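We use cookies to keep this site running and to remember your settings. Accept all | Manage preferences

How to run a two-arm packet sorting demo at your open day

If you have a pair of arms and a table, you can put on a demo that visitors will talk about all the way home. I got hooked on these at the Rosalham open day in January, and I've been helping people set them up ever since - it's so much fun! Small packets are my favorite thing to sort, and everybody understands the job without being told.
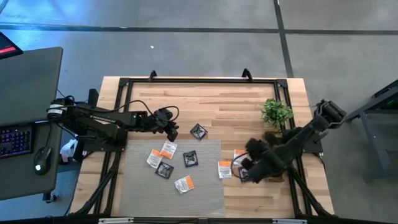
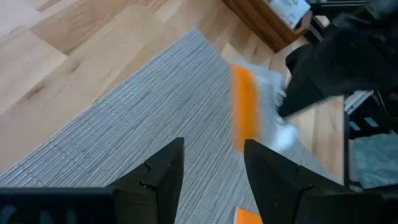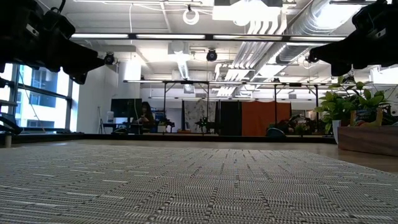
Packets, a ribbed or woven mat, one arm on each side.

Start with the mat. Bare wood lets a thin packet slide away when a fingertip touches it, and a textured mat gives you a bit of grip. Lay it flat and press down the corners. Then home both arms and check that each one can reach the middle without touching the other. Do this slowly the first time, with your hand near the stop button.

Next, pick two kinds of packet that look very different. Color is what people at the back can see, so go bold. Scatter them by hand and don't be too neat about it (a tidy row looks like a trick, and the crowd loves a mess). Leave a finger's width between most of them, but let a couple sit close together. Those are the ones that get the gasps!

Now run a full round before the doors open. Ours at Rosalham took nearly 300 seconds with the speed turned down, and I would keep it that slow. Fast arms make people step back, and slow ones make them lean in.

If a pick fails, let the arm try again up to 3 times, then reset the packet yourself and tell people what went wrong. Rizal Majimbun, who ran the afternoon rounds for us, drew the grip angle on a whiteboard after every miss, and kids started calling out fixes. One of them was right, too - the fingers were coming in too flat.

Keep a tally sheet by the table. We logged 3,376 picks over the whole event and 111 drops, most of them on crinkled packets whose edges had curled up. Swap those out between rounds. I kept a box of fresh ones from Plundberg under the desk and went through nearly all of it.

Before you pack up, save your arm positions under a name you will recognize later. I called mine "test2" and spent a whole evening at Kindine looking for it.

Next up: letting visitors drive one arm themselves, with notes from the Friesen group on setting safe limits.

Get new how-tos by email. Enter your address to join our newsletter. Unsubscribe at any time.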